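The Table in the Middle of the Room

Weronika Kubiak has moved house four times and taken the same table with her each time. It has been painted, stripped, oiled, painted again by a lodger who thought he was being kind, and stripped once more over a wet January with the windows open and the radio on. She reckons she has spent 116 hours on it, all told, and she would happily spend as many again.

I went to see her in Vimlow because I had been thinking about work tables, the sort that live in the middle of a room and have things done on them. My own is a sorry affair, all glue drips and tea rings, and I had a notion that other people managed theirs better. Some do! Weronika keeps hers under an old cotton sheet when she isn't sewing, folded back on one side so that she can still eat her toast there in the morning.

Her neighbour Ayman Qaisi goes about it quite differently. He mends clocks, and for 17 years he has worked straight on the bare wood, which by now is so dented and inky that he can find his favourite spot with his eyes shut. "I wouldn't know where to put my elbows on a new one," he told me, and then he made us both a very strong coffee and set the cups down without a thought for the varnish.

Most of us fall somewhere between the two, wanting a surface we can be rough with and a table we can still be fond of. The usual answer is a loose top, something laid over the wood that can be scratched and scuffed for a year or two and then swapped. Montserrat Calvo, who cuts card for a living, buys hers as offcuts and gets through one every 13 months or so. She has tried cork (it crumbles), glass (cold on the wrists) and a rubber mat that smelled so strongly she banished it to the shed.

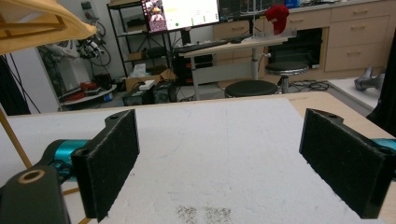
White is the colour I keep coming back to for a loose top, though it does take a bit of nerve. Small parts show up well on it, and so does every crumb, and you soon learn to wipe down before lunch as well as after. Foam board is light enough to lift off with one hand when company comes. It marks, of course: there are faint scratches across the one on this pale wooden table, and a little patch of dark specks near the front, and I find I like it the better for them. The wood still shows along the edges, too, so it goes on looking like a table.

I bought my own board on the way home, carried it 41 steps up to the flat, and found it was too long by a thumb's width. Weronika has offered to trim it.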